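Início | Fóruns | Telecomunicações | Banda larga | Entrar

Tópico: Fibra da Zesia na nossa zona, alguém acredita nisto?

marado_do_ping
Recebi a carta da Zesia a anunciar fibra "até outubro". A mesma Zesia que prometeu 400 megas por 4G fixo e que aqui em casa nunca passou dos 40. Agora dizem que a rede é da Pledell e que eles só vendem o serviço. Alguém sabe se isto tem pernas para andar ou é mais uma carta para nos prender ao contrato?

tia_do_router
Na minha rua já passaram cabo. Passar cabo não quer dizer nada, eu sei, mas pelo menos desta vez vi gente em cima dos postes.

kbps_perdidos
Vi postes com cabo enrolado durante 5 anos na terra dos meus pais. Ficou lá para os pássaros. A carta fala em "disponibilidade comercial", não fala em instalação. São coisas diferentes e eles sabem bem a diferença.

Štefanec
Trabalhei uns tempos em instalação e acho que estão a ser injustos. O atraso quase sempre está nas licenças para usar as condutas, e aí a operadora pouco manda. A Pledell tem feito obra noutros concelhos e entregou.

marado_do_ping
Entregou a quem? No concelho ao lado cobriram as urbanizações novas e deixaram as aldeias para uma "fase 2" que ainda não tem data. Se as licenças são o problema, não mandem cartas com meses escritos.

kbps_perdidos
+1. E ninguém me explica porque é que a carta traz fidelização para assinar já, antes de haver serviço.

tia_do_router
Eu não assinei. Deixo três fotos, caixa cinzenta incluída:

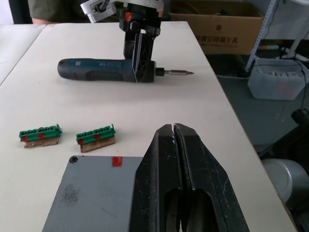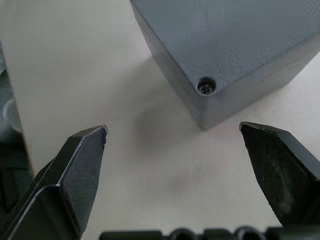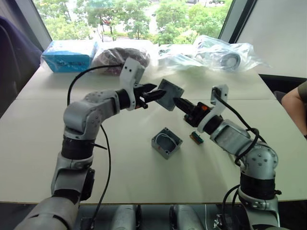 duvidoso_ftth
Pergunta simples: se eu assinar agora e a fibra não chegar no prazo, fico preso ao 4G da Zesia?

Štefanec
Depende do que estiver nas condições particulares. Se o contrato novo só começa com a ativação da fibra, continuas com o que tinhas, nos termos antigos. Se renova o 4G "a título provisório", a fidelização pode começar a contar já. Pede isso por escrito antes de assinares, e guarda a resposta.

kbps_perdidos
Pedi há quase 4 semanas. Responderam com um link para a página de cobertura, que diz "brevemente" para a minha morada e também para a do cemitério.

Štefanec
Essas páginas são alimentadas com códigos postais, erram para os dois lados. Um vizinho aparecia sem cobertura e já tinha a tomada na parede.

marado_do_ping
Isso devia descansar-me? Se nem eles sabem onde têm rede, como é que me garantem um mês?

duvidoso_ftth
E a Tralach? Também vende em cima da rede da Pledell, ou percebi mal? Pelo menos não andam a bater às portas.

tia_do_router
Vende, mas ao telefone disseram-me que só aceitam pedidos quando a morada estiver ativa. Preferi essa conversa. Menos simpática, mas não me pediram assinatura nenhuma.

Štefanec
Continuo a achar que outubro é possível nas ruas principais. Nos caminhos para lá da ribeira não punha as mãos no fogo.

marado_do_ping
Eu moro para lá da ribeira. Fico com o 4G e volto aqui em outubro para ver quem tinha razão.

Tópicos relacionados
- Tralach: alguém conseguiu IP público?
- Router da Zesia em modo bridge
- Cancelar fidelização por velocidade abaixo do contratado
- Pledell: obras e cortes de estrada
- 4G fixo à noite, lentidão constante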